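Budgeting for a benchtop robot cell

A benchtop robot cell is one arm, one gripper, a table, a couple of cameras, and the software to rehearse a job before you spend real money on it. I've planned two of these for the Friesen workshop, so this entry leans on what I learned there (and what I overspent!).

Most buyers price the arm first and then squeeze everything else into what's left. I did that too. At Friesen the cables, mounts and spare fingers came to $3,544, and I had budgeted nothing for them. My second plan started with the task, a pen and a mesh cup, and we ran it in simulation before ordering from Dallov.

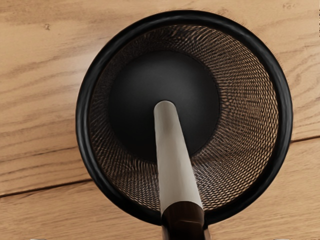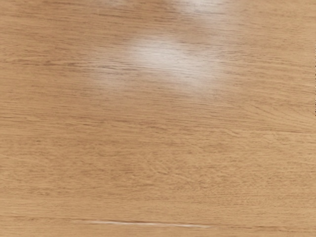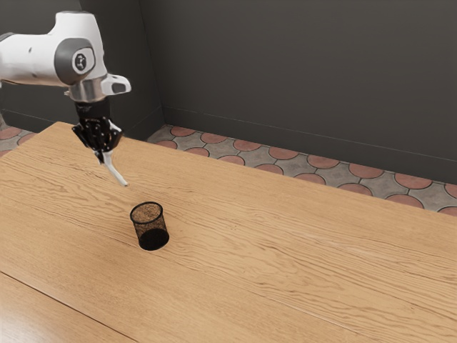
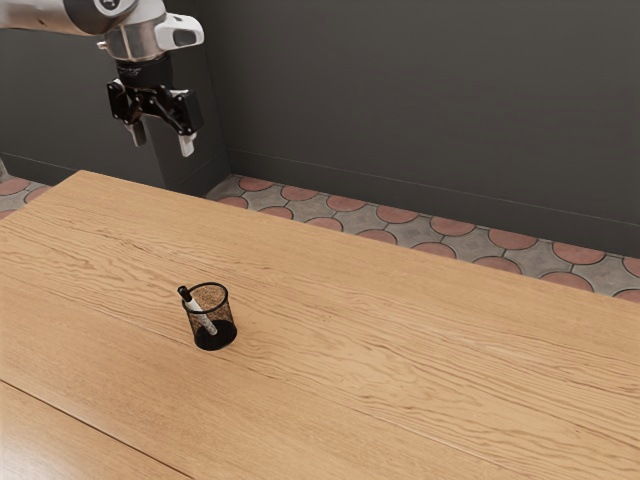 Simulated views, close up and from farther back, all with the same wooden tabletop.

Jastum wrote in to disagree with me on one point: "You can rehearse all you like, but put the service contract in the first quote. We added ours in January and paid $766 more for the same cover." Fair enough, and I've changed my own worksheet to match.

Other lines I'd put in early are a wrist camera, a fixed camera, some 100 hours of somebody's time for setup, and a table that doesn't wobble. Tistis sells the mount and the table as a bundle, but check the bolt pattern against your arm before you sign anything. Freight is usually quoted separately, and so is the emergency stop.

See also: Gripper selection; Leasing and resale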